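Workshop Tips: Storing Small Electrical Parts

Getness members often ask how to keep switches, buttons and connectors in order on a shared bench. The advice below applies to most small workshops.

Desk trays made of wire mesh are well suited to parts that are in use during a job. Dust falls through, and the contents can be checked from the front.
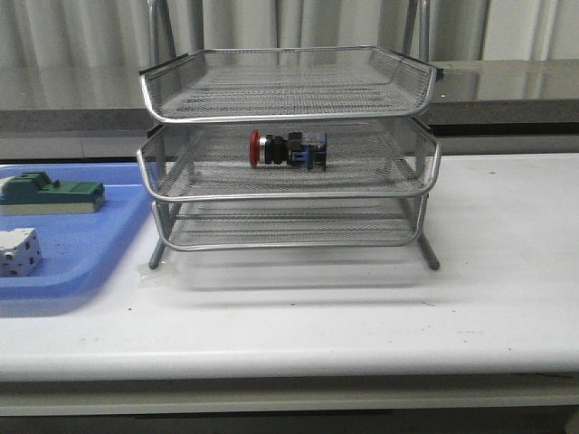 Assign each tier one purpose and keep to it. A mushroom push-button should be laid on its side, clear of other parts, so that nothing presses on the red head or catches the terminals.
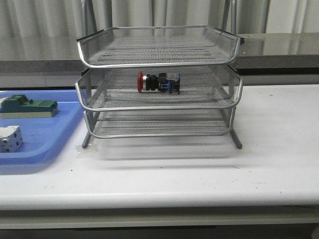
Page last changed: May, by Monique Arnaud

Open mesh does not suit loose screws or washers. Place these in a shallow plastic tray with a raised lip, and keep that tray beside the stack - never on the upper tier, where it may be knocked off.

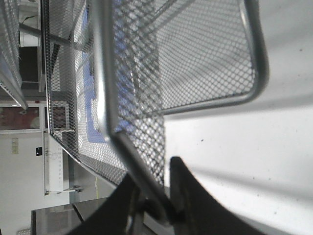

Wipe the rims and the tabletop with a dry cloth before parts are put away. Any tier holding more than 40 items should be sorted and thinned out.

At the end of a job, return switches to a plastic bin reserved for electrical parts. Hold them by the body and set them down gently. Bins should be labeled on two sides. 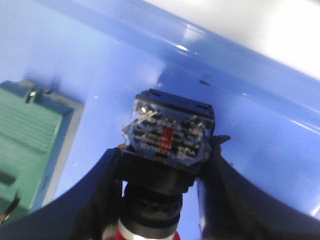
Caroline Nyamweya writes that her shop also keeps a separate bin for untested switches, marked with red tape, and that mix-ups have become rare. Members with limited shelf space may use a divided bin for the same purpose.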